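Mandarins dry and puffy inside, is it the tree or is it me?

xuelian_tang
posted in Fruit and Veg, Elldale and nearby

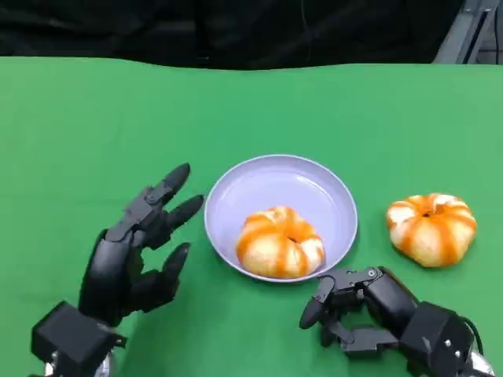
So I have a mandarin tree in a big pot on the back patio. It came with the house, I've got no tag for it and no clue what variety it is. The first winter I got the best fruit I've ever eaten, I was giving it away to everybody on McIver Street and people were coming back for more. This past winter I had way more fruit on it and I was so excited, and then I started peeling them and they were sad. Loose skin, big air gap, and the segments were kind of dry and grainy at the stem end. Not rotten or moldy, they just had hardly any juice in them. Some off the same branch were totally fine, which is driving me nuts!

Things I did differently, in case it matters:

I left the fruit on a lot longer because a neighbor told me they get sweeter the longer you wait. I also went away for 11 days in August during that awful heat, and the kid next door watered "most days" (his words). And I switched the fertilizer. I used to use the citrus one from Stultel and they were out, so I got the all-purpose stuff and used the same scoop.

It gets sun from around breakfast until mid afternoon. The pot is one of those half barrels and the tree is taller than me, though I'm short so don't read too much into that. Leaves look okay, a little yellow between the veins on the older ones.

Do I need to repot it? Is it the fertilizer? I really don't want to lose this tree, it's pretty much the reason I like the yard.

grosness_road_gardener

Hi Xuelian! I had this exact thing with my satsuma and I'd put most of the blame on leaving them hanging. Your neighbor is half right. Oranges will sit on the tree for ages and be fine, and some mandarins will too, but the easy-peel kinds with the baggy skin go downhill pretty fast once they're ripe. The rind keeps growing and puffs away from the fruit, and then the inside starts drying out from the stem end, just like you said. Mine can go from perfect to packing peanuts in a couple of weeks if it's warm.

What I do now is start tasting early. When the first few have colored up (even if there's still a bit of green by the stem) I pick one, eat it standing there in my slippers, and if it's good I start picking. Don't wait for the whole tree to match. Clip them with snips, because if you yank, the skin tears at the button and they won't keep. Mine last 2 weeks easy in the fridge drawer, usually longer.

The ones that were fine on the same branch were probably just the later ones. They don't all ripen together, and fruit on the sunny side gets there first. Also the big ones tend to be the worst for this. If you have a giant puffy one next to a small tight one, eat the small one.

The dry spell in August wouldn't have helped but I wouldn't beat up the kid over it, lol.

On the fertilizer, I don't know, I've used all kinds and never saw much difference except the leaves got greener.

dalton_p

repot it. half barrel is too small for a tree like that. mine was dying and I put it in the ground and now its huge

lemon_and_lime_lady

I agree with most of what's up there about picking sooner, but I want to say something about water and feeding, because a potted citrus is a whole different animal from one in the ground.

A tree in a half barrel during a heat wave can need water every single day, and I mean a real soak until it runs out the bottom. If it dries all the way out, the potting mix shrinks from the sides and then the water just runs down the gap and out. It looks like you watered and the roots got nothing! I bet some of that happened while you were gone. Stick your finger in up to the second knuckle, and if it's dry down there, set the hose on a trickle and leave it for a good while.

About the all-purpose fertilizer, check the first number on the bag. If it's high and you used the same scoop, you may have been giving it a lot more nitrogen than before, and too much of that can get you thick skins and coarse fruit. The yellow between the veins could be magnesium, especially if it's only the older leaves. I'd go back to a citrus food when you can get it, and follow the label amount for containers.

Please don't stick it in the ground just because it worked for one person. If you do ever want to move it up or trim the roots, wait for early spring, after you've picked.

And thin the fruit next time! You said you had way more this year. Mandarins love to do a huge crop and then sulk the year after. When the babies are marble sized, take off some from every cluster. It hurts, I know, I apologize to mine while I do it. But the ones you leave will be better and the branches won't be dragging on the patio.

If you've still got a bunch of the dry ones, zest them before you toss them, the zest freezes great. I put it in shortbread.

xuelian_tang

Thank you all so much! I checked the bag and yes, the first number is double what the old one was, so whoops. Going to set a reminder to start tasting early this time. The mix has definitely pulled away from one side of the barrel too, so I've got the hose on it right now.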